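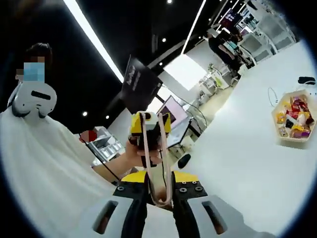 Precious Manalo wants to know why a dataset of people picking up lollies needs a rulebook longer than the one for her forklift ticket. Fair question. The forklift ticket assumes you'll behave.

# Duston Tabletop: recording rules

Episodes in `duston/` were recorded with two hand-held grippers, left and right. Read this before you train on it, and certainly before you add to it.

## Before recording

- Check the strap. If it's perished, bin it. Do not knot it.
- Wipe both lenses. A fingerprint on a fisheye is a weather system.
- Run the clock sync at the start of every session, including the one straight after lunch.
- Route cables away from the fingertips.

## During an episode

1. Start with the fingers open and apart.
2. One item per grasp. Scooping is a different task and has its own folder (`fatside/`).
3. Keep your free hand out of the work area. The policy will learn your thumb.
4. No eating the task objects until the batch is signed off. Rule 4 has its own changelog.

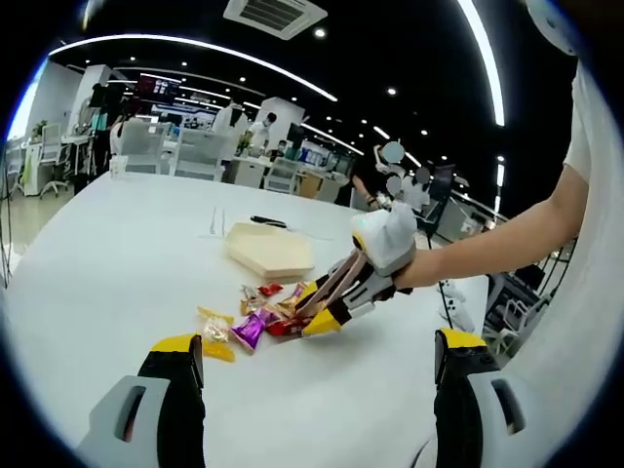 *Two grippers, one pile of wrapped sweets.*

## Length and labels

Episodes run up to 35 seconds. Anything longer gets split at the release, with both halves keeping the parent ID. Labels are verb first, lower case, no adjectives. "pick packet" is a label. "gently pick the nice packet" is Nestor Belmonte's, and we've spoken.

Failed grasps stay in, with `success: false`. Deleting your fumbles gives you a lovely dataset and a robot that has never met a slippery wrapper.

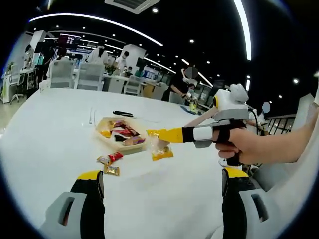
The same goes for hesitations. If you hover over an item and change your mind, leave it in and tag it `retarget`. Cutting the hover out makes the trajectory jump, and the Stimari checker will reject the file with error 426, whose message reads in full "no".

## Privacy

Faces and screens are blurred before release. If you find one we missed, open an issue with the episode ID and don't post the still.

## Known problems

- Cruickshank-format exports drop the left gripper's width channel. Use the native files.

Questions to Mylene Macaraeg, any day but Sunday.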